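Jalen Van Dusen Would Like a Word About Your Towels 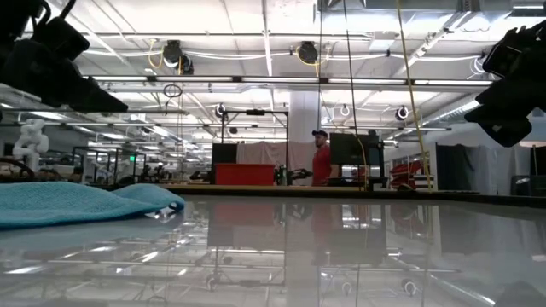

Jalen Van Dusen has opinions about towels, and he gives them to you in order of severity.

"People think the fold is the problem," he says. "The fold is fine. Anybody can fold. The problem is they start folding before the towel is flat, and then they're folding a wrinkle."

He teaches a two-hour class in household laundry called Gurwood Basics, which costs $13 and includes coffee. He started it in April of last year with two students, one of whom was his sister-in-law. When I ask how many people have taken it by now, he goes and gets a notebook. The answer is 207. He says he would have guessed less.

Van Dusen came to the subject through hotels. He spent years in the linen room at the Skevik, a place he describes as "nicer in the brochure," where the morning usually began with a heap of bath towels and a supervisor named Okeke who did not say hello. Okeke could look at a stack from the doorway and pull out the one that had been done in a hurry.

"She'd put it back in front of me all undone. Just a lump. Then she'd walk off. I learned a lot from those lumps."

I bring up the method I grew up with, in which the towel is folded in half until it can't be folded anymore. He is quiet for a bit.

"And where did you put it after that?"

On a shelf, I say. It fell off sometimes.

"Sure it did."

His own way starts with a clear, smooth surface, wider than the towel if you can get it. He dislikes beds, which sag, and he has nothing kind to say about couches. You find two corners, lift, give it one good shake and lay it down. Then you press from the middle out with flat hands. Terry cloth grabs at itself, he says, and the loops will hold a crease you never asked for. After that it's thirds the long way, then in half, then in half again, with the rounded edge facing out on the shelf.

Finding the corners is where most of his students get stuck. A towel that has been dropped in a heap looks as if it has either no corners or six. His advice is to stop digging. Pick up any edge at all and slide your hand along it until you run out of edge.

"My students want to grab the thing in the middle and shake it like it owes them money. You can do that. You'll get a different lump."

He is less strict about other matters than I expected. He doesn't iron pillowcases. He owns a fitted sheet that he rolls into a ball, and he says so without lowering his voice. He will not discuss fabric softener, except to say that he and his brother have agreed to see it differently. Colors he leaves to other people, although he admits to a weakness for pale blues, having handled nothing but white for so long.

There is a book in the works, or at least a document on his computer named Prasik, after the street where he rented his first apartment. It stands at 3,309 words. Most of them concern washcloths.

"I got going," he says.

I ask whether any of this matters, given that the towel will be used, dropped on the floor and washed again by the weekend. He has been asked before, clearly — he already has his hand up.

"You're going to eat dinner again too," he says. "Do you want it thrown at you?"

Before I go he has me try one. I find my corners, more or less, and shake, and press from the middle out. He looks at the finished towel for longer than I'd like. Then he takes one end, opens the whole thing up again and slides it back across to me.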